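Search this collection Go Clear

# Gorcombe Box Scores – Read Me First

Filed under: Sports > High School > Basketball > Data

Print this page | E-mail to a friend

Hello, and welcome! If you grew up going to games in the old Gorcombe gym, you may well find your own name in here, and I hope you do. What you have is a set of box scores for girls' and boys' varsity basketball, typed up from the home scorebooks and checked against whatever newspaper clippings I could get hold of.

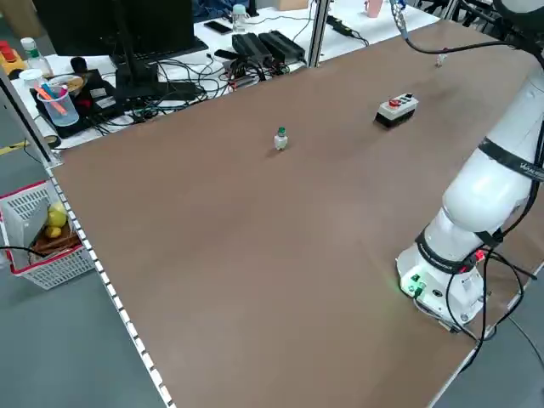
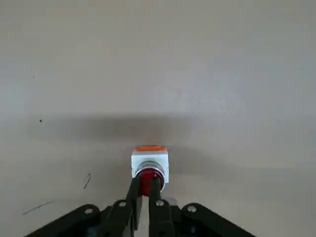

The set covers 382 games, league and playoff both, and it took me a good deal longer than I told my family it would. Most of the games are against the usual three – Uden, Tiedemann and Halutthorpe – with a scattering of holiday tournament opponents who came once and never came back.

## What's in the files

- `games.csv` – one row per game, with the season, opponent, site, final score and score by quarters
- `players.csv` – one row per player per game: field goals, threes, free throws made and tried, fouls, points
- `notes.txt` – anything written in a margin that seemed worth keeping (snow delays, a broken clock, a very long argument over a technical at Uden)

Player names are spelled the way the scorebook has them, except where a family wrote in to fix one. Over 150 spellings have been fixed that way, and I'm grateful for every letter.

## Things to watch for

Rebounds and assists are missing for most seasons. The scorers didn't keep them, and I haven't guessed. A blank means blank, and a zero means the scorer wrote a zero.

In 30 games the player points don't add up to the team score. I left both numbers alone and put a `Y` in the `mismatch` column. Please don't "correct" these unless you have the clipping in front of you!

The February game at Tiedemann that went to 2 overtimes has both of them lumped together under `OT`, so the quarters look a bit odd. The same goes for the Halutthorpe playoff game, where the book only gives the halves.

## Using it

Use it for anything you like – reunion programs, a banner, a long evening of settling bets with your brother-in-law. A line saying where the numbers came from would be kind. If you print a school record from it, say that it's a record "in the games on file", as there are a few books I still haven't found.

Corrections and stray scorebooks are always welcome, however coffee-stained.

Timo Kettler

Tags: box scores, prep hoops, Gorcombe, history

Print this page | E-mail to a friend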